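The coloured blocks, and a desk that is nearly a desk again

I have been meaning to write about the little wooden blocks since March, and I have put it off because every time I sat down to do it there was no room on the desk for the keyboard. That should give you some idea of how things have been going in the back room.

For those who are new, the back room is the one I took over when we moved to Trollendale, and it was supposed to be for sewing, letters and this blog. What it became was the place where everything without a home got put down "just for now". Birthday paper, a bag of odd buttons, the instructions for a kettle we no longer own. My friend Miyuki Oda came for tea, went in to find a pen and was gone so long that I went to look for her. She had started sorting the buttons by size, bless her, and we never did get to the cake until gone five.

Anyway, the blocks. They are small wooden cubes in plain strong colours, the sort of thing you find at the bottom of a toy box long after the rest of the set has gone. I have always had a weakness for painted wood. My grandmother had a set of farm animals with the paint rubbed off their noses, and I think it started there. New ones are all very well, but I do like a block that has been handled a bit, where the edges are soft and the colour isn't perfectly even any more.

The red is my favourite and always will be. It is a proper tomato red, and there's a faint line running across the front near the top which might be the grain showing or might be a little scuff. I've looked at it a good many times over a cup of tea and I still couldn't tell you which. I thought about touching it up (I have a tiny pot of red left over from doing the letterbox) and then decided I would miss it if it went.
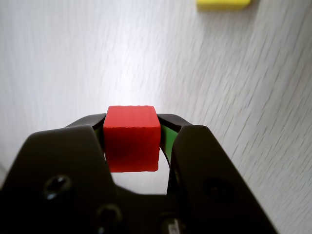
Getting the desk clear

I won't pretend I had a method. I have read all the books about tidying and given most of them away again, which I suppose is a sort of tidying in itself. What I did this time was take everything that could be carried through to the spare bed and only let things back in if I could say what I wanted them for. It took me most of a morning, with the radio on, and a long pause in the middle when I found a packet of old letters and had to read every one of them standing up.

The desk top itself turned out to be so much nicer than I remembered. It is a pale one with a wood grain to it, and I had honestly forgotten about the grain, having seen nothing of it for months except the bit where my elbow goes. I gave it a wipe with warm water and a drop of washing-up liquid, then a dry cloth, and went round twice near the window where the dust gathers. If you have a pale desk you will know that it shows every crumb, but it does make small bright things look wonderful.

Cables are still my downfall. I have tried clips, I have tried those sticky loops, and I once spent a whole evening with a reel of garden twine. Abhishek Mathur from down the road, who is far neater than I am, tells me I should label both ends of everything and run it all down the back leg of the desk. He is quite right, and I have bought the labels, and the labels are in a drawer. So there is still a thick black one wandering about on the left-hand side doing exactly as it pleases. I've decided I can live with it until the summer.

Boxes, and what to put in them

I have kept boxes all my life. Anything with a good firm lid gets put by, and if it is black or a plain dark colour then it gets put by somewhere safe. Card ones are the best for a desk, I find, as they don't rattle and they don't scratch, and a dark one hides the pencil marks. The trouble is that once you have a nice box you want to put something worthy in it, and so it sits open with one thing in the bottom for weeks while you make up your mind.

I asked Miyuki whether the blocks ought to be put away in one and she was rather firm with me. Her feeling is that if you like looking at a thing you should leave it where you can see it, and that boxes are for receipts. I have thought about that a great deal since, and I've come round to it, although I would add spare pencils to the receipts.

So out they stay. I did try them stacked, and then in a square, and for a day or two they were dotted along the windowsill, where they looked lost. In a row is best. I like them with just a sliver of space between each one, and a bit on the slant, as a dead straight row makes me feel I'm being inspected. Yellow, red, blue, green is the order I keep coming back to. I tried it with the blue at the front and it made the whole row look chilly, though my sister couldn't see any difference at all and said so.

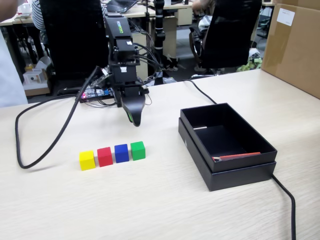

Yellow, red, blue and green in their row, with the open black box beside them.

Next on my list is the shelf over the radiator, which I am dreading. It has two deep rows of paperbacks on it and a basket I haven't looked into since we moved. I have promised myself one hour a day and no reading while I do it, and we shall see how long that lasts!

I would love to know what the rest of you keep on your desks purely for the pleasure of it. Several of you wrote in after the button post, and I did enjoy the one about the glass marbles kept in a gravy boat. If anybody has a kind way of dealing with cables that doesn't involve crawling underneath anything, please do leave me a comment. My knees and I would be very grateful.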